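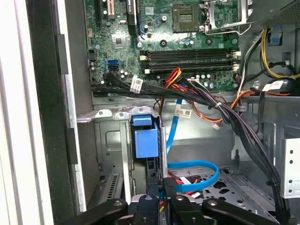

Week 4: Sea trials and what goes in the snag book

Morning all (or afternoon, if you're in the Wednesday group). Last week we got our yacht out of the shed and into the water, and I left you with the launch party going on and everyone looking very pleased. This week is the bit I like best, when she goes out and we find out what we've built.

A quick word on terms first. Dock trials are done tied up. Builder's trials are done at sea by the yard's own crew, with the owner usually kept well away. Acceptance trials come last, with the owner's side on board, and they follow a list that was written into the contract long before anyone cut any metal. People muddle these up all the time, including people who are paid to know better, so please use the right name in your essays!

Our running case is still Ivano, the motor yacht from the Skemeck yard. She has twin diesels, shaft drive and a flybridge that the designers kept making bigger. I'll be using her trial sheets all the way through and you'll find copies in the pack.

Dock trials

Start with the dull stuff. Bilge pumps, fire pumps, alarms, shore power, generators, nav lights, steering from hard over to hard over on both helms. Then the engines, run up gently against the lines. On Ivano the high water alarm in the lazarette rang on the panel as a fault in the forward bilge, which was two labels swapped and took longer to find than it did to put right.

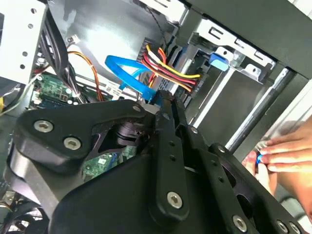 Don't let a yard hurry you through this part. I know the weather window is lovely and the skipper wants to be off, but a loose hose clip is a lot nicer to meet alongside than it is five miles out. If something fails on the dock, write it down, fix it, test it again and get both signatures against it. Then go.

Going out

Speed runs are done in pairs, one each way over the same stretch, so that the tide and most of the wind cancel out. You take the average of the two. Don't take the best one, however much the sales office would like you to. Write down the sea state, the fuel and water in the tanks and how many people are on board, all of which change the answer. A speed with no loading beside it is gossip.

After that come the turning circles, the crash stop (hold on to your tea), going astern and the endurance run. Ivano's endurance run was 300 miles, with engine temperatures taken by hand all the way. By hand, yes, even with a smart screen on the bridge showing you everything. The screen and the gauge ought to agree, and when they don't you want to know before the guests do.

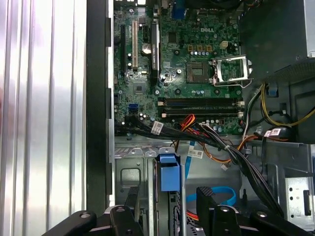 Which brings me to records, and to the trial log. Most yards now keep it on a computer as well as on paper, and that's fine so long as the times match. Before anyone leaves the dock, set every clock on board against the GPS: bridge, engine room, logging machine, your own watch. An ordinary desktop keeps its time going with a coin cell like the round silver one sitting by the white slot on this board, and when that gets tired the clock can wander off after every power cut. I've had a set of logs where the port engine seemed to overheat before it had been started. We lost a whole evening to that.

The snag book

Every fault goes in, with a number, a place, who saw it and who has to sort it. Chunhua Zou, who ran the snag book on Ivano, had a rule I've pinched ever since: one snag, one line. "Saloon doors stick and carpet marked" is two snags. Written as one it gets ticked off when the doors are done, and the carpet stays marked for good.

She closed the book at 300 entries, which sounds dreadful and isn't. Most were paint, trim and drawer catches. The ones that mattered were a vibration at cruising speed and a stabiliser fin that was slow to centre, and those held up the handover until December.

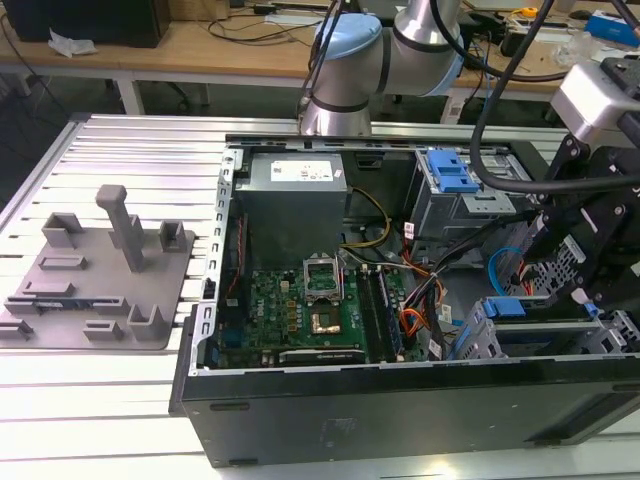
Open desktop case lying on its side, power supply at upper left.

For next week

Please read the Binell chapter on vibration and the short paper by Xu on trial conditions (it's easier than it looks, skip the appendix). Then take the Ivano speed sheet from your pack, work out the average for each pair of runs, and note anything you'd want to ask the skipper about. One side of paper is plenty. Bring a pencil, as we'll be marking up the general arrangement plan in class.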